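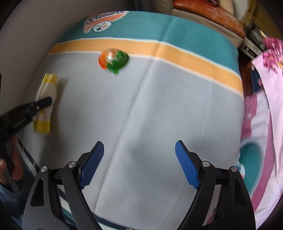 Flillari fans, your long wait has an end date

27/12/2024

Okay, I know a lot of you are still in a food coma, but there's news and I can't sit on it until the new year. Flillari are coming back! The duo confirmed last night that their new album, Tinby, is out in May, and that they're doing a short run of shows to go with it. I may have yelled loud enough to scare the dog.

If you only know them from that one song that was in every grocery store a while back (you know the one, with the handclaps), let me catch you up. Flillari started out singing in a tiny club, got huge very fast, won a shelf full of awards and then just stopped. There was no big fight in the gossip pages and no tearful goodbye post. They finished the last tour, thanked everybody and went home, and that was five years ago. I've written the words "still no news from Flillari" on this site more times than I'd like to admit.

So what do we know? The album has seven new songs, which sounds a little stingy after such a long break, but the full thing runs 52 minutes, so some of these tracks must be real monsters. They've always liked a long slow build, and I'm guessing at least one of them goes past the ten-minute mark. The cover is plain green with the title in small letters down in the corner. I've already seen people online complaining about it. I like it fine.

The title had everyone guessing. For a few hours last night there was a very popular theory that Tinby was a pet, and another that it was a code for a third member joining. The short note that came with the news says it's the name of the street where they both rented rooms before anybody knew who they were, and where they wrote most of the first record. Kind of sweet, if you ask me.

Now the part that has me checking my bank account. The first show is at the Stunommont, and the Stunommont is small. It holds 1,000 people, and that's if you count the balcony seats behind the pillars. These two used to fill arenas! The note says they want to play the new songs "close enough to see who's bored," and I do love that line, but it's going to be a bloodbath for tickets. I missed out on them at their peak by one spot in the line and I'm still not over it.

There will be four more nights after that one, five in all, and the other rooms haven't been named yet. My bet is that they're all on the small side too. Tickets will be tied to your name this time, with no reselling above the price you paid. Good. The last tour was a mess on that front, with seats going for silly money before the doors of the box office had even opened, and plenty of people who'd loved the band from day one ended up listening from the parking lot.

And then there are the clothes, and yes, I care about the clothes. The stage outfits are being done by Jankauskaitė, the label behind those big-shouldered silver coats that half the red carpet was wearing this fall. Flillari used to go on in jeans and whatever T-shirt was clean, so this is quite a jump. I asked around and all I got back was that there'll be "a lot of yellow." I'm trying to picture it. The coats I've seen from that label look like they weigh as much as I do, and one half of this duo plays the drums, so somebody's going to be sweating by the third song.

Not everyone's thrilled, of course. My inbox this morning was pretty split between people crying happy tears and people who think they should've left it alone. I get it – we've all sat through a comeback record that made us like the old ones a little less. But they've never been ones to put out music just to pay the bills, and they clearly weren't in a hurry.

The first single should land before the album does, though there's no day set for it yet. Ticket sales haven't been dated either. I'll put both up on the front page the minute I have them, and if any of you hear which other rooms are on the list, my email's in the usual spot.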